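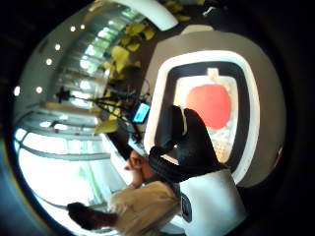
Questions about the October door fault

Why did the Fomard arm stop opening the appliance door?
We wondered for quite a while, I'm afraid, and blamed the hinge first, then the weather. The fault was in the grip setting. After the Draltton update the fingers closed 5 mm too early, so they pinched thin air and the arm pulled away quite happily with nothing in its grasp.

Was anyone hurt?
No, thank goodness. One tray was knocked off the side and a door seal was torn.

How often did it happen?
We went back through the log with a large pot of tea and found 13 missed grips in 54 tries. Two of those ended with the arm bumping the door hard enough to trip its own stop.

May I stand near the door while it's running?
Please don't, even if you only want to fetch something. Press stop, wait for the lamp to go out, and then help yourself.

Do I need the Cárdenas patch as well?
Only if your arm came from Prondwood. If you aren't sure, look under the base plate.

Page last changed 2021-04-26

Comments (3)

gripe_and_grip: Ours did the same with a cupboard. Patch fixed it.

teapot54: Which lamp, the green or the amber?

marlow_b: Amber on mine.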